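Nanditeck opens up its planning software for two-armed robots

May 2019

Nanditeck, the small software company that many of our readers will remember from its warehouse scheduling tools, has put out the first public version of Ikow, a planning and control package meant for robots that have to do fiddly jobs on a tabletop. The team has been working on it quietly at its Akyol office for quite a while now, and it is lovely to see it finally out in the world.

Ikow takes the pictures from the cameras on the arms, works out where the things on the table are, and then plans a path for each gripper so that the two don't get in each other's way. Plugs and sockets have been the favorite test so far — they are small, they sit close together, and a plan that is off by a little bit is simply a wrong plan.
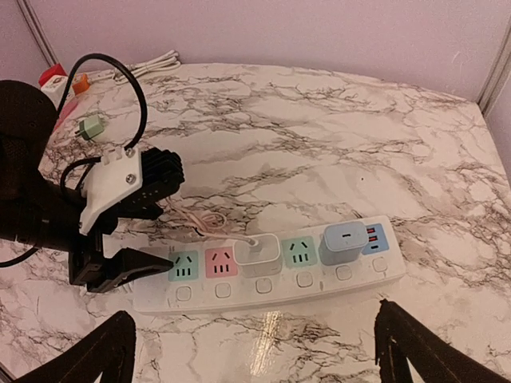 A gripper over the teal socket of a power strip, seen from a wrist camera.

The release comes with 1384 recorded runs, of which 543 are plug-and-socket tasks, and there is a replay tool called Udum that lets you step through any of them and see what the planner had in mind at each moment. Udum is, to our taste, the nicest part of the whole package, and it will run happily on an ordinary laptop (the planner itself wants something a good deal stronger).

During a closed trial, 52 testers sent in over 1000 reports, mostly to do with camera calibration and with cables getting into the planned path. Many of those have been dealt with already, and the company says the remaining cable problems are at the top of its list for the next version, planned for July. Both Ikow and Udum can be downloaded from the Nanditeck site, free of charge for schools and hobby users.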